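Sorting the snack shelf at Kellton, thread. We moved the kitchen over on 24th February and the food came across in whatever bags were closest.

1/ The old setup was one deep drawer. Chips on top, noodles underneath, and everything under the noodles expired in September. I threw out 11 packets.

2/ New rule from Tumaini: clear bins only. If you can't see it, you buy it again. We had six open bags of the same pretzels.
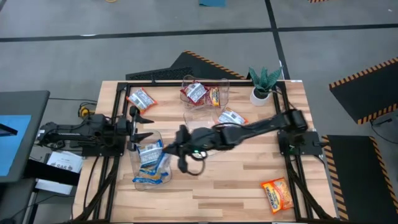

3/ Chips and noodles get separate bins this time. Chips stand up so they don't get crushed. The red-and-white bag and the orange-and-yellow one already in the back bin fit fine standing next to each other. The orange noodle packet goes in with the rest of the noodles, flat, because the stack slides if you stand them on end.

4/ Haziq wants labels. I don't think clear bins need labels. He's making them anyway.

5/ Bins are from Fastell. The lids are sold separately and I didn't get them. Open bags get a clip.

6/ Still to do: tea, the crackers Saulius brought, and a box marked "misc" that I haven't opened. If you left food in the old kitchen, ask Elibariki before Friday's shop run gets planned.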